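Progress report: compressor valve retrofit at the Amside plant
Prepared for the plant manager, October

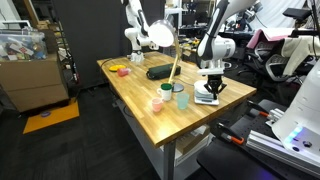 Small white scale and desk lamp on a wood-topped table.

You asked for a plain account of where the valve retrofit stands and whether the next payment to Plutarar should go out. My view is that half of it should.

Plutarar promised three things when we signed: longer valve life, lower discharge temperatures, and a cut in power use large enough to pay for the work. After one full stretch of running I can support the first, partly support the second, and find almost nothing behind the third.

Work done
Both first-stage cylinders on Unit 2 now have the new plate valves. The second stage is still on the old ones. Plutarar blames a late shipment of springs from Enard, and Enard says the order reached them late. I have seen the paperwork from both sides and it doesn't settle the matter. The parts are now in our store and Paraschiva Dinu has checked them against the drawings. She rejected one seat for a burr on the sealing face and sent it back.

Running hours
Unit 2 has 529 hours on the new valves. The agreement calls for an inspection at 500, and we did it. The plates were clean, with light contact marks and no chipping. The old valves often showed edge wear by that point, so this is good news as far as it goes. The sales material talks about far longer intervals, and I would not plan maintenance on that basis until we have opened the cylinders again at 1000.

Temperature
Discharge temperature is lower than it was in the summer. So is the temperature of the air going in. Plutarar's monthly summary leaves that out and credits the whole drop to the valves. When Paraschiva compared days with similar intake conditions, there was still an improvement, but a much smaller one. Her comparison is the one I would trust.

Power
The power figures are the weak part of this project. Plutarar's savings number comes from their performance model and was never measured on our machine. Our own meter shows a change small enough to be lost in normal load swings. They have offered to rerun the model with new inputs. I said no – I would like a metered test at fixed load, with someone from Naidu reading the meter, as the contract allows.

Problems
The unloader on the head end of cylinder 2 sticks when it is asked to load after a long idle. It did this before the retrofit as well, so I am not putting it on Plutarar, but their crew had the assembly apart and put it back without a word to us. A new diaphragm is on order.

Next steps
Fit the second-stage valves at the next shutdown. Run the metered test before any talk of extending the work to Unit 1. Hold the remaining half of the payment until the Naidu readings are in. Plutarar will object, and has already done so twice by phone.

Spending is within budget, mostly due to the second-stage labor not having been billed yet.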